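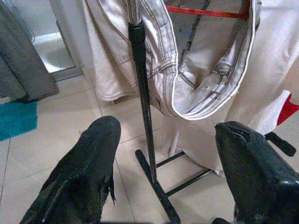
White jeans with dark gray stitching, over the black pole of the rack.

Nindesach Clothes Rack Set
README

What's in it
207 short recordings of garments on and around a freestanding clothes rack, on a tiled floor. Each recording has a plain text label saying which garment was handled and what was supposed to happen to it. Labels describe intent. Several garments had other plans.

Garments are logged by color and type. If two labelers disagreed over "shirt" and "jacket", the entry reads "white garment" and we all went to lunch.

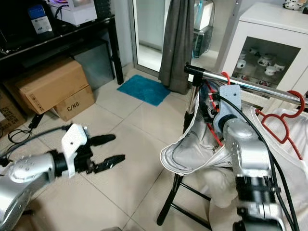 Jureck Crichton, dataset maintainer

I wrote the labels for the first 48 recordings and the naming rules for the rest, so complaints come to me. The rack has a chrome rail with a black end fitting and black legs. Red hangers get their own tag, red_hanger, after a long argument about whether color matters – it does, when you are searching for one.

Folders
granum_a: hanging up
granum_b: taking down
granum_misc: roughly 11 recordings that fit neither, mostly sleeves

Known problems
White fabric on white fabric is hard to tell apart, and we own a lot of white fabric. Wrinkles are not labeled. Please don't ask for wrinkles. 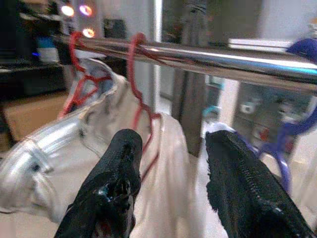

Hanger tags
red_hanger, blue_hanger, other_hanger. Purple-blue goes under blue_hanger. Write to the maintainer if this upsets you.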